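Rulley sim bench, demo notes, January

Started a bit after 9 with a full coffee and a headset strap that still smells like the last person who wore it. Plan for the day was to get through a decent batch of two-handed breakfast table demos by remote control, then see whether the new retargeting settings in Plulton make the fingers behave. Lucinda Van Dusen was on the second station and did most of the afternoon driving, so anything below about the left hand feeling sluggish is from both of us.

Short version for anyone skimming: 62 kept demos by the end of the day, the arms are fine, the fingers are still a pain, and please nobody touch the wrist offset until I've written down what I changed.

The longer version. I spent the first hour fighting calibration. When you put the gloves on and hold your hands out flat, the sim hands are supposed to come up to the same pose, and mine kept coming up with the left wrist rolled in towards the body. I redid it three times. What fixed it in the end was standing further back from the desk and keeping my elbows off my ribs, so I've put a strip of green tape on the carpet where my heels go. Stand on the tape! It feels silly but it saved me a lot of swearing later on.

Once it settled I did a few minutes of just waving about over the table before recording anything, which I'd recommend to anybody new. You need to get a feel for how far the arms reach and where your own forearm starts blocking your view of the thing you're after. With the head camera up where it is, the near edge of the table is the worst spot, and I lost sight of stuff behind my own wrist more times than I'd like to admit.

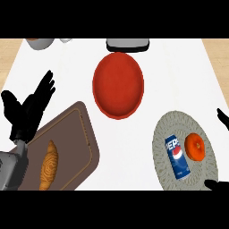
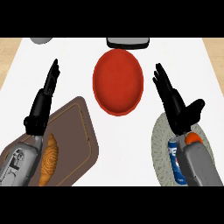

Both hands up, red bowl in the middle, croissant on the board.

The task as written is to put the food in the bowl, and I went back and forth on the order. If I take the left side first I tend to leave that hand hovering over the bowl while I sort out the right, and then the two of them get in each other's way. Lucinda goes right hand first and backs it well out before the left one moves. Hers look much cleaner on playback, so we agreed to do it her way from number 20-something onwards. I haven't thrown out my earlier ones. A bit of variety in the order might be good for the policy, or it might confuse it, and I'd sooner find out than guess.

Pastry grasps: come in from above with the fingers a bit more open than feels natural, then close slowly. If you snap shut, the contact solver gets excited and the thing squirts off sideways (I sent one clean off the table and laughed so hard I had to pause the session). Cans are the opposite, they like a firm, confident squeeze around the middle. Round fruit is somewhere in between and depends mostly on where your thumb ends up, and the thumb is exactly the part that tracks worst. Grr.

Lag. Measured it properly this time instead of complaining. Going through Holzer the delay from glove to sim hand sat at 283 ms, which is miserable and explains why everyone overshoots. Plugging straight into the render box made it feel like a different machine. I didn't get a number for that one as the logger fell over, so that's on the list.

Other things I noticed, in no useful order:

Gloves drift after a long run. Seven demos in a row seems to be my limit before I need to re-zero.

The foot pedal for start/stop is too easy to bump. Two recordings are just me reaching for my mug. Deleted.

Flilto is naming files by the time they were saved and not the time they started, so if you're matching them to my handwritten log, go by the order in the folder.

The bigger demo set now has 817 episodes across all the table layouts, including this lot. Lucinda thinks we should stop and train on what we have before collecting more, and I'm coming around to it, mainly for the sake of my shoulders.

Still to do: get the straight-in lag number, swap the left glove's battery, write up the wrist offset (it's on a sticky note on the monitor for now, don't bin it), and ask whether we can get a taller stool for the second station.

Packed up at 5:40. Gloves are on charge.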